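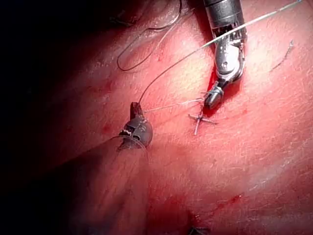

Deux instruments et un fil de suture sur une surface rosée.

Vendre un bien occupé : entretien avec Alcides Lacerda

Alcides Lacerda dirige le service des ventes occupées du cabinet Cordeiro. Il traite des appartements cédés avec leur locataire en place, segment où la décote alimente la plupart des litiges entre vendeur et acquéreur. L'entretien porte sur le calcul du prix, le congé pour vente et les pièces à réunir avant la mise sur le marché.

Le calcul du prix

« Le vendeur part du prix d'un logement libre et retranche un pourcentage lu quelque part. Je procède dans l'autre sens », explique-t-il. Il relève le loyer hors charges, l'écart avec les loyers voisins et la durée restant à courir sur le bail. La décote s'en déduit. Sur un bail signé récemment avec un loyer bas, elle peut atteindre 20 % ; à quelques mois de l'échéance, elle devient parfois négligeable.

Il cite le dossier d'un deux-pièces de 41 m², dans la résidence Forside, mis en vente par Tainá Lopes. Le bail avait été conclu en location vide pour trois ans. Une première estimation, faite en ligne sur Gatix, ne tenait pas compte de l'occupation. « L'outil ne posait pas la question. Le chiffre était juste pour un autre bien. »

L'acquéreur, Everaldo Siqueira, cherchait un placement et non une résidence. Le montant du dépôt de garantie et la date de révision du loyer ont été repris dans l'acte, de même que le prorata du loyer du mois de signature.

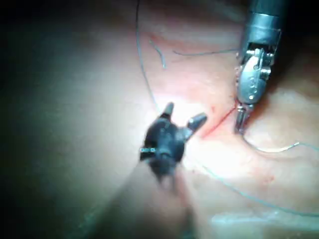 Le congé pour vente

En location vide, le congé doit parvenir au locataire au moins six mois avant l'échéance du bail. Il indique le prix et les conditions de la vente et vaut offre au profit de l'occupant pendant les deux premiers mois du préavis. « C'est la réception qui compte, pas l'envoi. Une lettre recommandée non retirée ne produit pas d'effet. Pour une échéance serrée, je passe par un commissaire de justice. »

Si le bien est vendu occupé à un tiers, le bail se poursuit aux mêmes conditions et aucun congé n'est requis. Alcides Lacerda recommande néanmoins d'informer le locataire par écrit, ne serait-ce que pour fixer les créneaux de visite.

Les pièces du dossier

Le cabinet demande le bail et ses avenants, l'état des lieux d'entrée, les quittances, l'attestation d'assurance du locataire et les diagnostics en cours de validité. Les régularisations de charges manquent souvent. « Un acquéreur qui les réclame à la veille du compromis retarde tout le monde, notaire compris. »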